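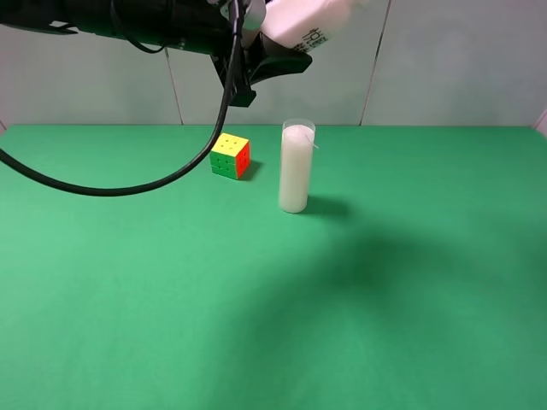

Welcome back, everybody, and thank you for braving the stairs on a Friday! Week 3 of Household Materials is all about plastics and why we mark them, and I do hope you've had a look at the Flosadero reading (pages 40 to 70, skip the tables if you're tired). Printing on plastic is a fussy business, as ink likes to slide around before it sets, and small black characters on a white bottle, like those on the one tilted on its side over the green tabletop, need a smooth surface and good contrast if anyone is going to read them at arm's length.

For next time, please bring one empty container from your own kitchen, rinsed (please, please rinsed), and copy out its markings.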